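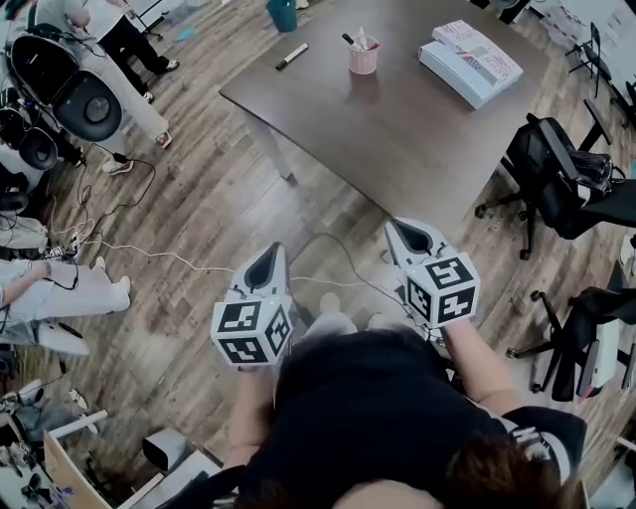
Margus Lūse
12th October

I have been trying to cancel my late uncle's broadband for long enough that I now know the Rilon hold music in two keys.

The first person told me only the account holder could close the account. I explained the difficulty. She asked if he could ring back when it was convenient.

They wanted a letter. A real one, signed, in black ink, posted to an office in Stakent. I wrote it. Then I wrote it again, having dated the first one May, which is when all this started.

Rilon then sent my uncle a form asking him to confirm that he had died. Two boxes, yes or no. There was a space for comments. 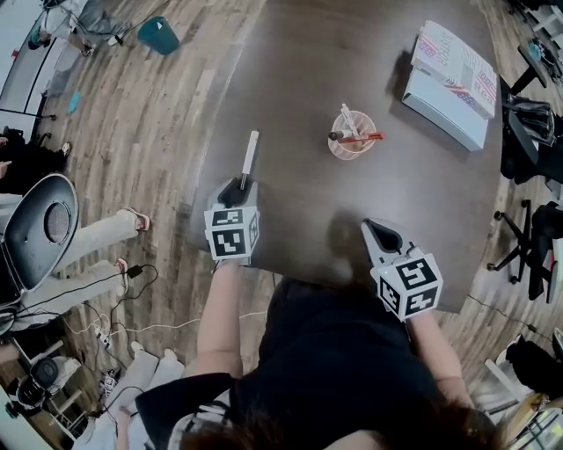

I left the comments blank. My uncle would have filled them, and then carried on up the margin. He once sent a parking firm 60 pages over a ticket, with an index, and they gave in around the appendix.

Meanwhile the bill has reached £200, of which a good part is a charge for not returning the router. The router is in my hall. It has been in my hall all summer, waiting for a prepaid bag that can only be sent to the account holder.

Spoke to a man called Tarek El Fassi, extension 891, who said "oh, that's daft" and typed for a long while. First sensible words from anyone there. If he goes on holiday I'm finished.

Letter this morning, addressed to my uncle. They're sorry he's leaving — would he consider half price for a year?

Rang 891. Tarek is on holiday until the end of the month.

Contact | © Margus Lūse | Back to top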